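To: naltwood-swap list
From: Dale
Subject: Re: [naltwood-swap] Toy library idea, please read before Friday

Consolacion Fajardo wrote:

> Hi everyone, I promised to put this in writing so here goes. I would
> like us to start a toy library out of the back half of the Golob
> building. Families pay 20 dollars a year and take home up to 2 toys at
> a time, for three weeks. The Merero kids' shop is closing its play
> corner and will let us have nearly 300 pieces if we come and get them
> in February. We already have shelves. I think we could open in spring.
> What I need from the list is a yes or a no on the basic idea, and
> people who would take a shift. I don't see a big downside here.
> Consolacion

I'll bite, because I do see one, and I would sooner say it now than grumble in April with a box of puzzle pieces in my lap.

I like the idea of a toy library. I liked the idea of the tool library too, and most of you remember how that went. We had a good first month, then a slow leak of people who had signed up for shifts, and by the end it was me and a key. The tools mostly came back. The chargers did not. I have no reason to think toys come back in better shape than tools, and toys have a lot more parts.

Start with the donation. 300 pieces sounds like a gift. How many of those are whole toys and how many are one plate out of a set of four? When a shop says "pieces" it means what is in the bins. Somebody has to sort that, match it up, throw out what is cracked, wash the rest and write down what each set is supposed to contain. I have done this for a school rummage sale and it took two of us a whole weekend for far less stuff. Nothing in the message says who is doing it or where.

I'm also not sure what we are lending. Blocks, ride-on cars and train track I can see, since they are big or expensive and kids get tired of them. Pretend food is another matter. It's cheap new, it goes under the couch, and half of what makes it fun is having a lot of it. 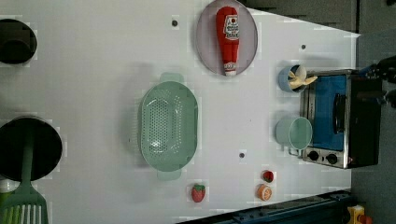 Play kitchen things: stove, colander, cup with banana, ketchup on a plate

Is that one loan or five? If it's one, then a family who loses the banana owes us what, exactly? If it's five, they have used up their limit of 2 before they get to the stove. Consolacion's rule works fine for board games. It falls over the minute you get to anything with loose parts, and I'd guess loose parts are most of what a play corner has in it.

Then washing. Hard plastic is easy enough, soap and water and a rack. Plush is the one that worries me. Anything soft that a two year old has chewed needs to go through a machine and dry all the way, and the Golob building has one cold tap and a radiator that works when it feels like it. The Jaddale library a few towns over gave up on soft toys altogether, or so I was told by a woman who used to do their desk. I haven't checked that, so take it for what it is. But if we do the same, we should take the plush out of the count before anybody gets excited about the number.

Money next. At 20 dollars a family, and with 9 families who have said they are interested (I'm going by the hands that went up at the last swap), we have 180 dollars for the year. I don't know what the insurance rider would cost for lending out things that small children put in their mouths. I called once and got put on hold, and I will call again. My bet is that it's more than 180 dollars. Until somebody has a quote in hand I don't think "we could open in spring" means much.

The part I'd push back on hardest is the three weeks. Every lending scheme I have been near has had trouble with returns, and the answer is always going to be a reminder email. A reminder email does not bring back a xylophone -- a deposit does. I'd ask for one, even a small one, and I know some of you will say that shuts out the families we most want. Maybe it does. Then let's waive it for whoever asks, no questions, and take it from the rest of us.

A couple of you wrote to me off list, so I'll put one of those here where everyone can read it.

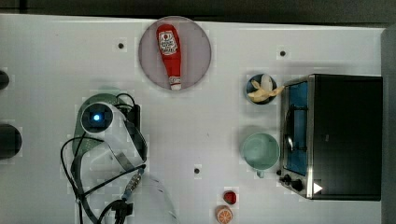 Would you let people donate sets that have something missing?
Only if what's left can still be played with, and only if the card on the box says what it has now instead of what it had in the store.

I got a longer one from Naltwood's east side crowd about whether we'd compete with the church nursery sale. I doubt it. That sale is once a year and people buy there to keep. If anything we would be the ones shopping at it.

So my vote is a not yet. What would change my mind:

A name next to sorting and a name next to washing. Different names, please.
An insurance number on paper.
A rule for loose parts that a tired person can apply at closing time.
Four people for shifts who were not on the tool library list. I mean that kindly.

If we get those by Friday I'll vote yes and take the early Saturday slot myself, and I'll drive the van to Merero too, though I'd want to see the bins before we promise to take all of it. They are getting free hauling out of this deal, and I'd like us to be able to leave the junk behind.

Consolacion, none of this is aimed at you. Call me after six if it's easier to argue by phone.

Dale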